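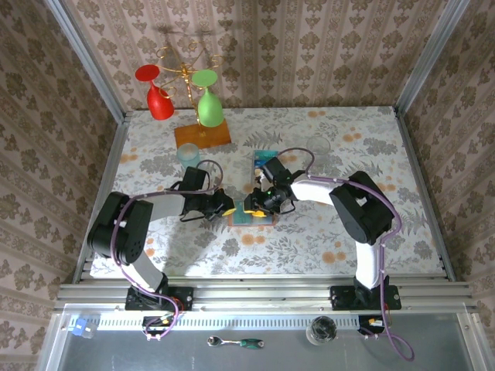 Game Economies, week 9 handout
21 November 2018

Read before class: Cruzado rulebook, the trading section only. Skip the naval stuff.

Recap from last time
Sources put money in, sinks take it out. If sources win, prices stop meaning anything by mid game. Most of your Totthorpe builds had this problem. Players sitting on piles of gold by turn 12, nothing to buy.

Sinks that work
- upkeep on units and roads (scale it with distance, not just count)
- repairs
- one-off fees, eg. opening a new market
- storage limits. Sort of a sink. Goods over the cap rot.

Taxing the player feels bad, upkeep feels fair. Same math. Show it as a running cost on the build screen and hardly anyone complains.

Worked example: Imley
Start with 500 coins. A farm costs 29 and pays 12 per turn, starting the turn after you build it. No upkeep. So first farm has paid for itself after three payouts, and from there it's all farms forever. Buy 17 on turn one = 493 coins, 7 left over. Next turn income is 204. You see the problem.

Fixes, pick one and be ready to defend it:
a) price goes up with each farm
b) payout drops when grain is plentiful
c) limit on land

(a) is easiest to code, and easiest to get wrong. If the price climbs too fast the player just stops building and hits End Turn. (b) is more interesting but you have to show the grain price somewhere or it looks like a bug. Stadmont does (c) with the river tiles, look at how the second map handles it.

Trade
Only worth having if players want differnt things. Two towns that both make grain and both need stone will not trade. Check your resource table for this before writing any trade screen!! Lost a lot of time on it in the March group.

Homework
Spreadsheet of your own game, 29 turns, one row per turn: income, spending, balance. Then add one sink and run it again. Hand in both sheets plus a short paragraph on which version you'd rather play and why. Bring a printed copy, the projecter is still out.

Next week: difficulty settings, and why giving the computer player free money mostly dosn't help.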